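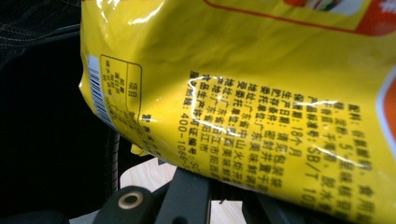 On 14 December 2018, Mei-kuen Mak wrote:

> Has anyone tried the denture tablet thing on a stained thermos? My sister swears by it. Two tablets, hot water, leave it overnight. Mine is a Sondel, the tall steel one, and the bottom looks like a tar pit. I already tried rice and vinegar and all I got was rice that smelled like vinegar. Also, is it OK to use on the lid? There's a rubber ring in there I can't get out.
>
> Mei-kuen

Hi Mei-kuen (and hi everybody, I've been lurking since July!),

Yes, I've done it, and yes, it works, though I'd go a little easier than your sister does. I use one tablet in my small travel mug and 2 in the big bottle, fill it with hot tap water, and give it an hour or so before I go in with a bottle brush. Leave the lid OFF while it fizzes, please. The stuff gives off gas and you don't want that building up in a sealed bottle. Then rinse, rinse, rinse, until you can't smell mint anymore. My first cup of coffee afterward tasted like a dentist's waiting room, so I may have skipped a rinse or three.

For the really black gunk at the bottom I like plain baking soda better. A heaping spoonful, hot water, overnight with the top open, and most of it wiped right out of my old Plirex. There was one brown ring near the neck that didn't budge, and I've decided we can live together.

About the lid: I wouldn't soak the ring in anything strong. Can you get the handle of a teaspoon under it? Mine popped out that way after a lot of muttering, and oh boy, what was living under there! Dish soap and an old toothbrush took care of it. Make sure it's dry before you push it back in.

One thing I'd skip is bleach. I know somebody here recommended it a while back, but it can pit stainless steel, and my husband's lunch jar has the spots to prove it.

Does anyone have a trick for the straw on those kids' bottles? The brush that came with ours is already bald.

Numon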